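How Wood Gets Its Grain

Look closely at a wooden table, a door or a baseball bat. You will probably see thin lines running along it, some light and some dark. This pattern is called the grain. No one has to paint it on. It was made by the tree while the tree was alive, and it can tell you quite a lot about how that tree grew.

What is inside a tree?

A tree trunk is made of layers. On the outside is the bark, which protects the tree from insects, weather and hungry animals. Just under the bark is a thin layer that carries food made by the leaves down to the rest of the tree.

Next comes a layer called the cambium (say it like this: KAM-bee-um). The cambium is very thin, but it does most of the work of making the trunk wider. It makes new bark on its outer side and new wood on its inner side.

Inside the cambium is the sapwood. Sapwood is full of tiny tubes that carry water up from the roots. In the middle of the trunk is the heartwood. It is older wood that no longer carries water. In many kinds of trees, heartwood is darker than sapwood. Walnut is a good one to look for, with a dark brown center and a pale edge.

Light rings and dark rings

In places with warm summers and cold winters, trees do not grow at the same speed all year. In spring there is usually plenty of water, and the tree grows quickly. The wood it makes then often has larger cells with thin walls. This is called earlywood, and it tends to look pale.

Later in the summer, growth slows down. The new cells are smaller and their walls are thicker. This is called latewood, and it usually looks darker. By January the tree is resting and makes hardly any new wood at all.

One light band and one dark band together make one growth ring. If you count 50 rings on a stump, the tree was at least 50 years old when it was cut. Wide rings often mean good years with enough rain and sunlight. Narrow rings can mean dry years, crowded roots or too much shade.

Some trees in hot, rainy places grow all year long. Their rings can be faint, and sometimes there are no clear rings to count.

From rings to stripes

If rings are round, why does a board have stripes? It depends on which way the saw goes.

Think of a tree trunk as a bundle of paper tubes, one inside another. If you cut straight across the bundle, you see circles. If you cut it from top to bottom, you see long lines where the side of each tube was sliced. A board is cut the long way, so the rings show up as lines. 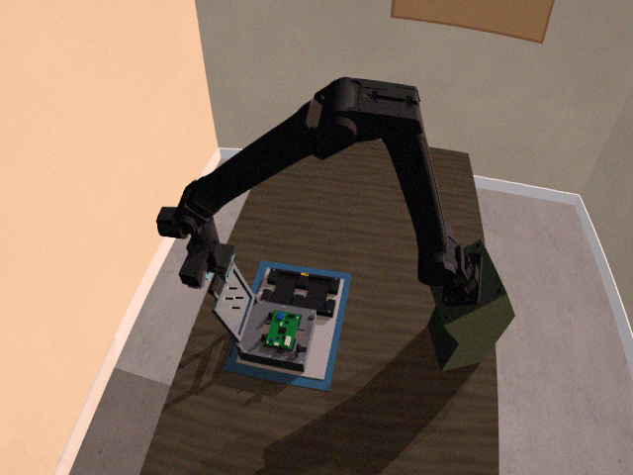
A long brown table with fine grain in lighter and darker bands.

Boards do not all come out the same, even when they come from one log. A board cut near the middle of the trunk can have straight, narrow stripes. A board cut closer to the outside often has wide curves and pointed arches. Sawmill workers call the first kind quarter-sawn and the second kind plain-sawn. Quarter-sawn boards usually bend and warp less. Plain-sawn boards are quicker to cut and waste less of the log, so they often cost less.

Why grain matters

Grain is useful to people who build things. Wood is made of long fibers that mostly run up and down the trunk, a bit like a handful of uncooked spaghetti. It is hard to snap the whole handful, but it is easy to pull the pieces apart sideways. Wood is the same. It is strong along the grain and much easier to split between the fibers.

A shelf is normally made with the grain running from one end to the other. If the grain ran from front to back, the shelf could crack under a heavy load of books.

Grain also matters when wood is sanded. Rubbing along the lines leaves a smooth surface. Rubbing across them leaves scratches that show up later, when the wood is stained or varnished.

Wood moves, too. When the air is damp, wood takes in water and swells. When the air is dry, it shrinks again. It changes much more across the grain than along it. You may have a door at home that sticks in summer and opens easily in winter.

What about knots?

A knot is the dark round or oval mark you sometimes see in a board. It shows where a branch once grew. As the trunk got wider, new wood grew around the bottom of the branch and closed it in. The lines of grain bend around a knot like water going around a rock in a stream.

Try it: make a grain rubbing

You will need 3 things: a sheet of thin paper, a wax crayon with the wrapper taken off, and a piece of rough wood. Ask an adult to help you find a board that has no splinters or nails.

Lay the paper on the wood and hold it still. Rub the side of the crayon gently back and forth until lines begin to appear. Then do the same on the end of the board, where it was cut across. Put the two rubbings next to each other. Are the lines straight in one and curved in the other?

Old boards that have been outdoors for years work best. The soft earlywood wears away first, and the harder latewood is left standing up in tiny ridges – these are what the crayon picks up.

Words to know

Cambium – the thin layer that makes new wood and new bark
Earlywood – wood made in spring, usually pale
Grain – the direction and pattern of the fibers in wood
Heartwood – the older wood in the middle of a trunk
Knot – a mark left by a branch
Latewood – wood made later in the growing season, usually darker
Sapwood – the younger wood that carries water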